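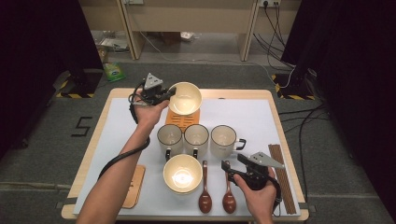 Orneren wrote that enamel mugs should never go on the same mat as ceramic bowls, and I've been stewing over it ever since, so I'm putting it to the rest of you.

**Do mugs, bowls and wooden spoons all need their own drying spot?**

I have a tiny kitchen in Zumville with one table, and that table does everything. After supper I set out the whole lot on it – white enamel mugs with dark rims, a couple of cream bowls, wooden spoons, a bunch of thin wooden sticks we use for noodles. I have an orange slotted mat that holds maybe half of that if I'm careful. The rest ends up on the bare board until I get around to putting it away, which some nights is the next morning.

Two of my mugs now have a rusty freckle where the dark rim meets the white. My spoons have gone fuzzy. Is that from how I dry things, or is it just age? I bought the mugs in December, so I'd be annoyed if it was age.

Posted by Talukder, 1/8/24

---

**Darkitar**

The rust is a chip. Enamel is glass over steel, and once the glass cracks the steel gets wet and there you go. The mat didn't do it unless you're dropping them on it! Mine chipped from being stacked in the sink under a heavy bowl, so I kind of see where Orneren was coming from, even if "never" is a bit much.

What I do now:

- bowls first, washed and straight onto the slots, upside down
- mugs get a towel dry right away, rim included, then back on the shelf
- spoons stand up in a jar, handles down, so the wet end gets air

Fuzzy spoons are an easy fix. Let them dry all the way, rub them with fine sandpaper (I use 400-something, the pack says 443 but I think that's the item number), wipe off the dust and rub in some mineral oil. Give it a night and wipe again. I do mine every 3 months or so, when I remember.

---

**Orneren**

I stand by it. Bowls are heavier and they knock the rims. Get a second mat.

---

**washday_700**

I don't own a mat at all, just a dish towel folded in 2, and everything goes on it together. No rust so far. The only thing I'd say is don't leave the noodle sticks in a bundle while they're damp. Mine got little black spots in the middle of the bunch and I had to throw them out. Spread them flat overnight and bundle them in the morning.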